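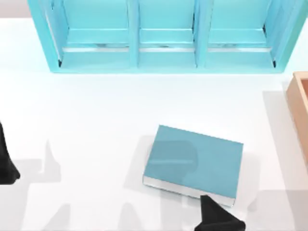
4.2 The shelving task

Of the tasks the student teams attempted, shelving a book gave the most trouble and the least reliable numbers. The simulated workspace holds a three-compartment shelf at the back of a white table, with the book lying flat in front of it and a wooden box to the right (Figure 3). Two arms are available. The course handout asks for the book to be lifted, turned upright and placed in any compartment.

The team using the Jarkudex controller reported success in 428 trials out of a planned set that was never written down. We could not recover the number of failed runs from their logs, and we therefore do not give a rate. A rerun with the same settings and 60 new starting poses produced 15 successes. The students put the gap down to a change in the friction settings – a fair guess, but one they did not test.

We are also doubtful about the scoring script. It marks a trial as done once the center of the book crosses the front edge of the shelf, so a book pushed in flat counts the same as one set upright. Waldemar Adamczyk, who graded the project, raised this at the December review, and 2 of the 15 rerun successes were dropped as a result. The Rothe baseline was scored with the old script and has not been corrected.

None of this makes the task a poor choice for a class. It does make the comparison in the team's final report hard to accept as it stands – the two controllers were run on different starting poses and judged by different rules.

Figure 3. Shelving task in simulation, with a gripper finger at the lower edge of the book and the shelf compartments empty.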